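Records retention: what to keep and what to let go

The spring paper clear-out starts on April 22, 2024 and runs into May at both the Lambert and Dunley offices. Last year we ended up with 402 boxes in storage, and a good share of them held things we had no need to keep. Please read the new schedule before you fill a box.

Signed contracts stay for 7 years after the contract ends. The clock starts on the end date, so check for renewals first. Invoices and expense claims also stay for 7 years. Supplier quotes that led to no order can go after 18 months. Meeting notes are up to each team, but anything older than six years should go unless a manager has asked for it in writing.

Personnel files are not part of the clear-out. Leave them where they are, locked, and call the HR desk with any questions.

Binders are the main source of trouble. People label the spine once and then reuse the binder for something else, and the old label stays on. If the spine and the contents don't match, go by the contents and put on a new label with the team name, the subject and the first and last year. Pencil is fine for the last year if the binder is still in use. 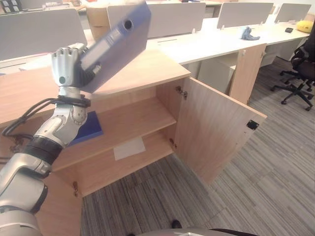 Peter Vrabec wrote in to ask whether a binder that covers several years can be split. It can. Move the expired years into a plain folder for shredding and keep the rest together, in date order. Change the years on the spine when you do.

Drafts do not count as records once the final version is signed. The same goes for printouts of email, provided the message is saved in Sketeo. Search for it there before you shred the paper copy. If you can't find it, scan the printout and file it under the project name.

Shredding is being handled by Cilitz again. Gray bins will be on each floor next to the copiers. Staples and paper clips can stay in. Plastic sleeves, binder rings and covers can't, so take those out first. Good empty binders go back to the supply room.

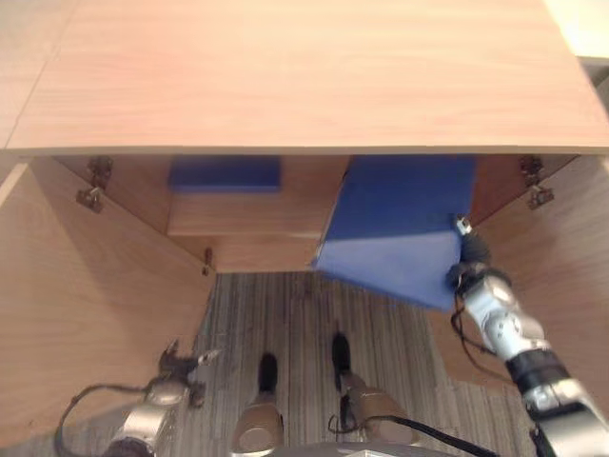
One reader at Dunley wanted to know who decides when a cabinet is shared between teams and the paper has no clear owner. The team that last used the file decides. Where that can't be settled, put the papers in a box marked "Hold" and send the office manager a short note of what is inside. Hold boxes will be kept for six months.

Boxes for long-term storage need the form on both ends, with the destroy date filled in. Boxes without a destroy date will be returned to the sender.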